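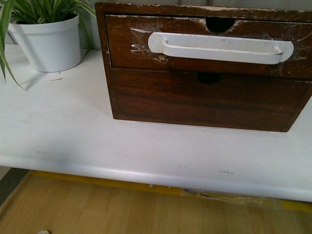 Two-drawer unit, finish worn, white handle on the upper drawer.

Vumex mobile app — pre-release safety check, May build
Android and iOS. Checked by Fabrice Carré, comments inline. Status is OK, FAIL, OPEN or N/A. If it says OPEN somebody has to pick it up, don't read it as nearly OK.

Scope: currency wallet, transfers, rate alerts, the new travel cover screen. Web dashboard has its own list. Huanca branch tablets are on the old build until further notice, so skip them.

1. Install and first run

1.1 Store package signed with the release key — OK
1.2 Package name and publisher match the store listing — OK
Checked on both stores. There are copycat listings on third-party download sites again, same icon, older version number. Reported. Support needs the standard reply, the one from last time is fine.
1.3 Permissions asked for at first run — FAIL
Android asks for contacts before the customer has even seen the home screen. Should only ask when they tap "send to a contact". We fixed this in the last release and it came back, probably a bad merge.
1.4 App opens if all permissions are refused — OK
Camera refused means no document scan, and it says so in plain words. Good.
1.5 Refuses to run on rooted / jailbroken phone — OPEN
Shows a warning, then lets you carry on. Is that what we want? Legal said block, product said warn. Need one answer in writing.

2. Sign in

2.1 Passcode length 6 minimum — OK
2.2 Obvious passcodes rejected (repeats, runs up and down) — OK
Birth dates still go through. Not in the spec, but I'd add it.
2.3 Lockout after repeated wrong tries — OK
Counter survives killing the app. Survives a reinstall too, tested on Android only.
2.4 Fingerprint / face sign in through Unus — OK
2.5 New fingerprint added to phone forces passcode again — FAIL on Android
iOS does it right. On Android I added a second finger in settings, went back to the app, straight in with the new finger. Release stopper as far as I'm concerned. Ticket raised, marked high.
2.6 Unus service down, what does customer see — OPEN
Blank screen with a spinner. Waited 12 minutes, still spinning. Needs a timeout and a message and a way to use the passcode instead.
2.7 Session ends when app is in the background — OK
Set to 8 minutes. Feels long for a money app. Leave for this release, raise at the next review.
2.8 Sign out really signs out — OK
Old token refused by the server afterward. Tried it twice.

3. Screens and what they give away

3.1 Balance hidden in the app switcher — OK iOS, OK Android
3.2 Screenshots blocked on card details — OK
3.3 Notifications on locked phone don't show amounts — FAIL
Rate alerts are fine. Transfer alerts show the full amount and the name of the reciever on the lock screen. Default has to be off, with a switch for people who want it.
3.4 Copy and paste of account number — OK
Clipboard cleared after a minute. Works.
3.5 Keyboard suggestions off in name and account fields — OPEN
Off in most. The "reference" field still learns words. Small one, but people type all sorts in there.
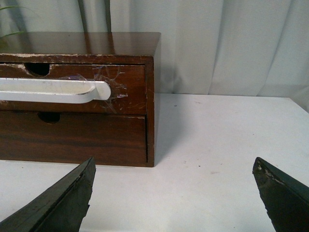

3.6 Text readable at largest system font — FAIL
The Confirm button slides under the fee line, so you can't read the fee and tap at the same time. On a small phone you can't read the fee at all. Counts as safety in my book, customer is agreeing to a charge they can't see.
3.7 Screen reader order on the transfer form — OK
Reads amount, currency, fee, total, button. Leave it like that please.

4. Transfers

4.1 Amount shown in both currencies before confirm — OK
4.2 Rate shown is the rate used — OPEN
Mostly. If the rate expires while the confirm screen is up, it refreshes without saying so. The number just changes. Needs a line saying "rate updated" and the customer must tap again. I'd have failed it but the server does reject the old rate, so nobody gets charged something odd. Still.
4.3 Double tap on Confirm sends once — OK
Tried fast, slow, with the network dropped in between. One transfer each time.
4.4 Network lost mid-transfer — OK
Says "we're checking", then updates when back online. Wording a bit vague.
4.5 Extra check above 200 in a first transfer to a new person — OK
Exactly 200 passes without the check, anything over gets it. Matches the spec, but the help page says "200 or more". Change the help page.
4.6 New payee waiting period — N/A this release
Moved to the next one. Again.
4.7 Name check against receiving bank, via Ellar — OPEN
Works for a full match and for no match. Partial match gives the same green tick as a full match. Asked Ellar whether they send a separate code for partial, waiting on the answer. If they do it's on us. If they don't then we need to talk about it before we switch it on for everybody.
4.8 Cancel a scheduled transfer — OK
4.9 Scheduled transfer when balance is too low — OK
Fails cleanly, sends a notice, doesn't retry forever. There was a loop here before, gone now.

5. Rate alerts and leveraged products

5.1 Risk warning visible before first use — OK
5.2 Risk warning text is the current one — FAIL
Android has the current text, iOS has last year's. How. It's supposed to come from the same file. Whoever owns the content file please check, and check the tablet version too while you're in there.
5.3 Warning can't be skipped by deep link — OK
Opened the trading screen from a rate alert without having accepted. Warning came up first. 
5.4 Alert arrives only once per threshold — OPEN
Got repeats when the rate sat right on the line and wobbled. Annoying more than dangerous, but people turn off all notices when this happens and then they miss the ones that matter.
5.5 Demo account clearly marked — OK
Orange bar on every screen. Much better than the tiny label.

6. Travel cover screen (new)

6.1 Insurer's name shown before purchase — OK
6.2 Main exclusions one tap away — FAIL
Link goes to the general terms, top of the document, and you scroll from there. Has to land on exclusions.
6.3 Price includes tax — OK
6.4 Cooling-off period stated — OK
Text is there, gray on gray. Contrast check fails by a little. Darken it.
6.5 Medical questions not stored on the phone — OPEN
Not in the main database, fine. But if you leave halfway and come back the answers are still filled in, so they're somewhere. Dev says memory only. I restarted the phone and they were still there, so no. 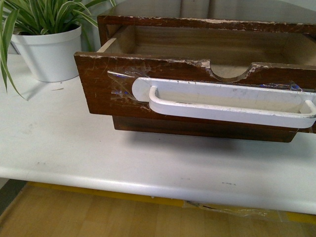

6.6 Answers not sent to analytics — OK
Went through the traffic. Event names only, no values. 
6.7 Claim phone number works from abroad — OPEN
Number is shown without the country code. Useless for a travel product. Easy fix, please do it today.
6.8 Cover certificate opens offline — OK
Has to be downloaded once first. Say so on the screen.

7. Data, logs, connections

7.1 All traffic encrypted, certificate pinned — OK
Pin for the backup certificate also in place this time.
7.2 Nothing personal in crash logs — FAIL
Email address in the crash report when the profile screen falls over. Only that screen. Strip it out, and ask for the old reports to be purged.
7.3 Test endpoints removed from release build — OK
7.4 Keys or passwords left in the package — OK
Ran the scanner, then looked by hand. One string looked bad, turned out to be a public map key. Restrict it anyway.
7.5 Third-party libraries up to date — OPEN
Ellar's kit is one version behind. Their notes say minor fixes. Would still rather have it in before we ship then after.
7.6 Delete my account works from inside the app — OK
Confirmation email arrives. Wording is cold but correct.

8. Support and rollback

8.1 Freeze card from the app — OK
Instant both ways.
8.2 Freeze card without signing in (phone number on sign-in screen) — OK
8.3 Staged rollout set up — OK
8.4 Forced update switch tested — OPEN
Tested on Android. iOS needs someone with the store login, I haven't got it.
8.5 Support team has seen the new screens — FAIL
They've seen the slides. Slides are from before the redesign. Send them the actual build.

Must be fixed before release: 2.5, 3.3, 3.6, 5.2, 6.2, 7.2
Must have an answer before release: 1.5, 4.7, 6.5, 8.4
Also wanted: 1.3, it's a one-line change and reviewers on the store pick it up every time. 8.5 doesn't need a code change, just needs doing.

Retest on a clean install, not an upgrade. Last time the upgrade hid the permission problem. Use the low-end Android as well, the one with the cracked corner, charger is with it.

Comments on this list go in the ticket, not by email — I lose them. Signed off so far: sections 1 to 8 looked at, none closed. F. Carré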